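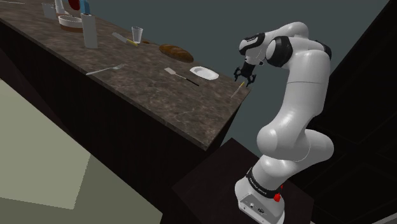 Jan 26, 2026

So I finally finished the sweater. The one I started back in April, in the mustard yarn from the Jikberg sale bin, which seemed like such a good idea at the time!

It's a top-down raglan and the pattern is called Drurholm. The yoke went fast (two evenings, I think, plus a train ride) and then I hit the sleeves and completely lost interest. Does anybody like knitting sleeves? I had 82 stitches on the first one and kept forgetting where I was in the decreases, so it got ripped out and redone, and then it sat in a bag under my desk until after Thanksgiving.

The second sleeve is a tiny bit longer than the first. I've decided I can live with it – I push my sleeves up anyway.

Things I'd change next time: go down a needle size for the ribbing, and buy one more skein. I finished with such a short piece of yarn left that I was weaving in ends with my teeth clenched. The neckline is a little wide too, but it sits fine over a T-shirt.

Next up is a hat, because I need something small. I have a skein of gray Moncrieff wool, 217 yards, and I'm hoping to squeeze some wrist warmers out of it too. If you've got a good simple pattern for those, leave it in the comments, please!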